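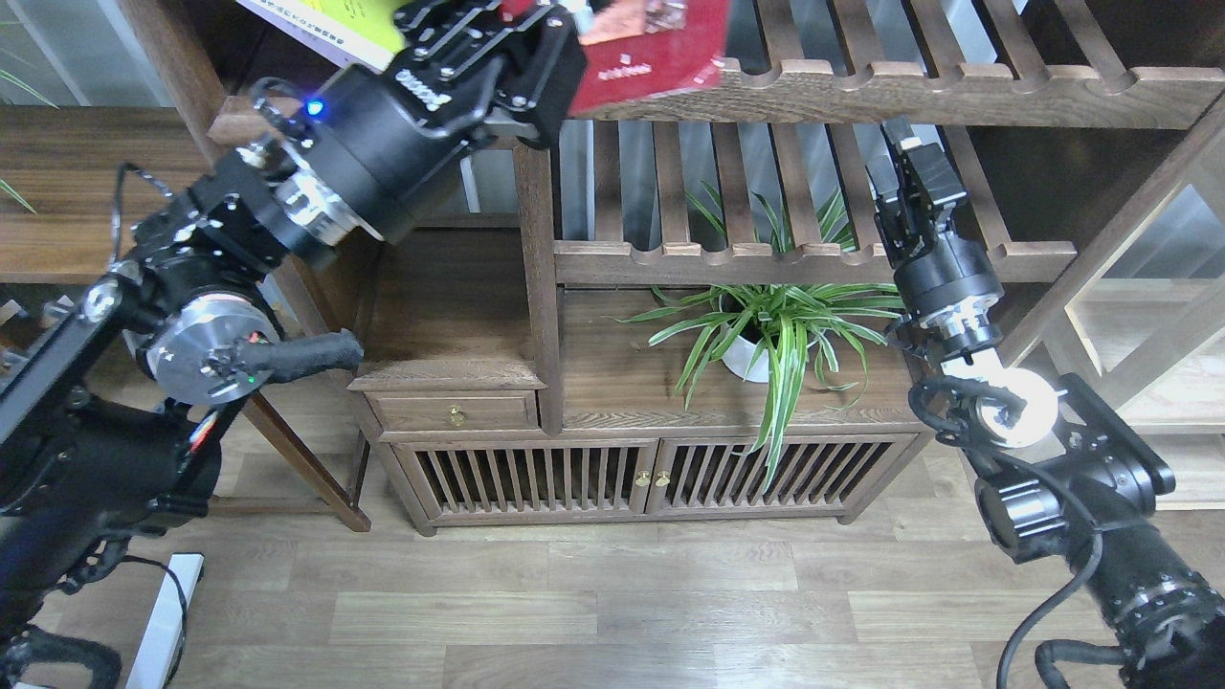
Left arm drops its grip when it pulls two books at once - is it the gripper or the settings?

Posted by brorum_shelfguy

Two-arm setup, parallel grippers on both. The job is taking books off a slatted wooden shelf and putting them back. One book at a time it does fine. When the left arm takes two together, it holds them for up to 20 seconds and then the fingers relax and the books go. No error on the screen, no beep. The arm itself stays where it is, only the grip lets go. It started in September, after I put in the Moltano update. Support told me to raise the grip force from 21 to 30 and "monitor." I did, and it dropped a hardback on Thursday anyway. The right arm has the same settings and has never done it, but it hardly ever gets the heavy jobs. There's a plant right under the shelf and I'd like it to live. Any ideas before I pay for a new gripper?

Damilola Ojo

I wouldn't buy anything yet, and I wouldn't trust "raise the force" either. That's what support says when they haven't read the message. If the grip holds and then lets go quietly after a wait, my guess is the finger motor is getting hot and the controller is cutting current to protect it. More force would make that worse.

Try this with the arm parked low over something soft:

Put the force back to 21. Grip the same two books and leave the arm still. Write down how long it holds. Let it rest for 5 minutes and do it again at 30. If it lets go sooner at 30, you have your answer, or most of it.

Then swap the left and right grippers and repeat. If the fault moves with the gripper, it's the gripper. If it stays on the left, look at the wiring or the controller. Power off before you swap, and keep your hands out from under the arm when you do it. Some of them sag.

I'm also not convinced the update is to blame. People always blame the update. Did you start doing two books at once in the same month?

ninh_tinkers

Mine did this and it was a loose connector. Check the connectors.

huletti_fan

Just get the Huletti rubber finger pads, never dropped a thing since.

3 comments

brorum_shelfguy: OK, yes, two at a time was also September. Will try the swap.

Damilola Ojo: Pads won't help if the fingers are opening. They help with slipping. Different problem.

pagewren: So the fix from support was to turn it up and watch it fall? Great.

14 shares
Last updated: September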